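### 4.2 Pedestrian avoidance on open paving

We evaluated the Pomare planner on a delivery-class ground robot at the Wullside site, under overcast light. Open plazas are hard for planners that depend on walls or lanes, and the joints between slabs offer false edges to the free-space network.
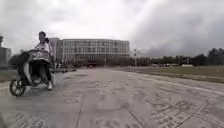

Detections were passed to the tracker only when the class score held for 14 consecutive frames. Riders and walkers shared one motion model, with separate limits on speed and turn rate. The planning horizon was 30 steps, and the cost weights were those given in Section 3.

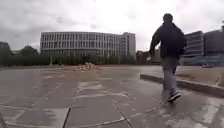 **Figure 5.** Pedestrian walking away from the robot beside a raised curb.

Single walkers produced stable tracks. Groups were harder — overlapping bodies were often merged into one box, and the predicted footprint grew too wide. We therefore added the split rule proposed by Haldane, which compares the box width with the expected width at the estimated range.
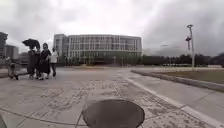

**Figure 6.** Group crossing at left, with overlapping figures and an open umbrella.

The split rule was tuned on over 300 group tracks from the Mevholm set and left unchanged at Wullside. At long range the limit is image detail, and the tracker falls back on motion alone.

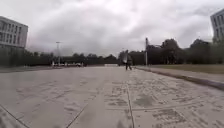
### 4.3 Baselines

We compare against the Bivavel planner with its default settings. Both planners received the same detections and ran at the same control rate.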